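Ticket 123 — Sokent chair order, Korkville office
Opened September 27, 2026
Status: waiting on customer

Hi again! So I went through the steps you sent and I'm still stuck. The order page says my 14 chairs are "ready to ship," but when I click through to tracking it dumps me back at the login screen. I cleared the cookies, tried a second browser, even tried my phone — same thing every time.

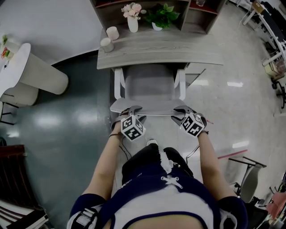
The other weird part is the invoice. It has a $70 delivery charge on it, and the quote I got back in February said delivery was free on anything over 10 items (I still have the PDF if you want it). Could the old quote be tied to my old Kudex login? We merged the two accounts in the spring and I bet something got lost in there.

Update: password reset worked, tracking still doesn't. It sits at nearly 100 percent loaded and then logs me out. Screenshot of the error text to follow.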